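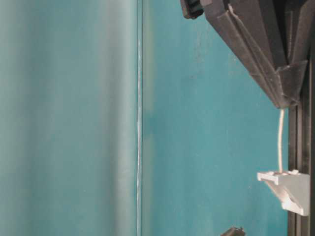
Figure 4. Teal wall, with a paler teal panel in soft focus at left.

4. What the repainting studies can and cannot show

4.1 The claim as it is usually made

The idea that blue-green walls calm the people who work between them is older than most of the buildings it has been applied to. In the reports we gathered it is rarely argued for. It turns up in the opening paragraph as a thing everyone knows, followed by a paint schedule. The Leite guide, which was the source for most of the schemes discussed in this section, says that teal and its neighbours "settle the eye and lower the pitch of a room". We could find no measure of a room's pitch in the guide or in anything it cites.

The claim has at least three versions and they get mixed together. In the weak version, people like a teal wall better than the wall they had before. In the middle version, they report feeling calmer in front of it. The strong version says that they work better, take fewer days off or make fewer mistakes. Evidence for the first is often offered as though it were evidence for the third, sometimes within the same sentence. We keep them apart in what follows, at the cost of some repetition.

There is also the question of what counts as teal. The Leite guide gives one swatch. The rooms painted under it did not look like one swatch, and there is no reason they should have. A mottled coat over old plaster, a smooth coat over new board and a tinted panel standing next to either one will give three different colours to anybody looking (Figure 4). Add a lamp change and there is a fourth. Most of the reports name the tin and leave it at that.

4.2 The Nellstead survey

The largest body of data comes from the Nellstead repainting, in which workrooms at several sites were changed from off-white to teal over one winter. Forms went to 2,268 staff and 1,399 came back, a respectable return for a survey of this sort. The headline finding was that a clear majority agreed with the statement "My workroom is a calmer place than it was". This has since been quoted in every report we read.

Our first difficulty is with the wording. The form did not ask whether the room was calmer, noisier or the same. It offered the calm statement and invited people to agree with it, on a scale with two grades of agreement, one neutral point and one grade of disagreement. Anybody who thought the room was a good deal worse had the same box as somebody who thought it slightly worse. We would expect a form like that to find calm in a boiler room.

The second difficulty is timing. The forms were handed out in February, within weeks of the painters leaving. At several of the sites the painting had been done together with other work: blinds were mended, old notices came down, and furniture that had blocked windows was shifted to get at the walls and not always shifted back. Any of these might make a room feel calmer. The survey has no way of telling them from the paint, and the original report does not try.
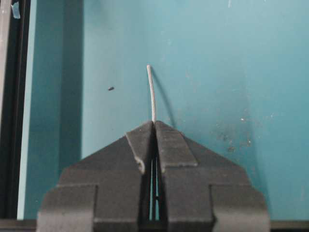 The third is who answered. The open comment box at the end of the form was filled in by 266 people, and these comments are the only part of the data in which staff used their own words. We were given them as typed transcripts. Colour does come up, though less than one would suppose from the headline. Far more common are remarks on heating, on the smell of the paint, and on not having been told which week the work would happen. One respondent wrote that the new colour was "fine, but you stop seeing it". Another thought the wall looked blue in the morning and green after lunch and wanted to know if this was on purpose.

We do not want to lean too hard on comments. People who fill in comment boxes are a particular sort of person, and a wall that is doing its job may well go unmentioned. Still, if the change of colour had been felt as strongly as the scale scores suggest, we would expect to meet it more often here.

4.3 The Kitness comparison

Kitness is the better study, and it is a pity that it is so small. It covered 20 rooms, half painted teal and half repainted in the existing off-white, with the choice made by drawing lots. Both sets of rooms were emptied, painted and refilled in the same way, so the upheaval was shared. Staff were asked the same questions before and after, and the scale ran evenly in both directions.

Scores for calm went up in the teal rooms. They also went up in the off-white rooms, by almost as much. The gap between the two was small enough that moving a single room from one group to the other would have closed it. The authors describe the result as "consistent with a benefit of colour". So it is. It is also consistent with a benefit of fresh paint, of being asked twice by a polite stranger how one feels, or of the days getting longer between the first round and the second.

We asked for the room-by-room figures and received them on Friday, January 10, 2020. They bear out the published averages. They also show that the two teal rooms with the highest scores were the two with the largest windows, and that both had scored well before a brush touched them. With the starting scores taken into account the advantage for teal shrinks further. We do not say that it vanishes. With so few rooms it is hard to say anything about it with confidence, in either direction.

The work measures at Kitness were taken from existing records of absence and rework. Neither changed in a way that could be told from ordinary month-to-month movement. The published summary leaves this out, though it is in the appendix for those who get that far.
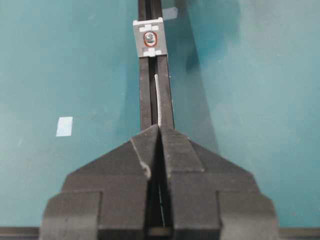 4.4 Light, finish and the missing controls

A weakness common to all the studies is that none of them recorded the light. This matters more for blue-greens than for most colours. Under a warm lamp a teal wall goes dull and slightly grey, and under a cool one it brightens and leans to blue. A room on the north side of a building and a room on the south side, painted from one tin, may differ more from each other than either does from what was there before.

Finish is nearly as important. A matte wall scatters light and hides its own faults, while a sheen will throw a lamp back at whoever is sitting opposite. Complaints of glare at Nellstead came mainly from one site, and in correspondence the site's manager told us that a different finish had been used there when the first ran short. This is not mentioned in the report, which treats all sites as having had the same treatment.

The Carkumwood trial was meant to deal with these points and did set out to log lamp type and wall finish for each room. Mackenzie Beaulieu, who ran it, kindly let us see the log. It is complete for the first stage and patchy afterwards, and the trial stopped before the second set of forms was collected. We have therefore left its results out of our tables. The log sheet is well laid out all the same, and we would urge anyone planning a new study to begin with something like it.

4.5 Where this leaves the claim

The weak version stands up reasonably well. People whose rooms have been repainted teal mostly say they like the result, and few ask for the old colour back. The middle version depends almost wholly on Nellstead, and we have given our reasons for doubting that the form could have returned any other answer. For the strong version we found no support in the three sets of material open to us.

It may be objected that paint is cheap and does no harm. The tins are cheap. Emptying and refilling a workroom is not, and at Nellstead the repainting was paid for out of the same budget as the window repairs, some of which were put off for another year. A site that has money for one or the other should want to know which its staff would notice. The studies so far have not asked them. Section 5 sets out a form that does, together with the lighting record that would have to go with it.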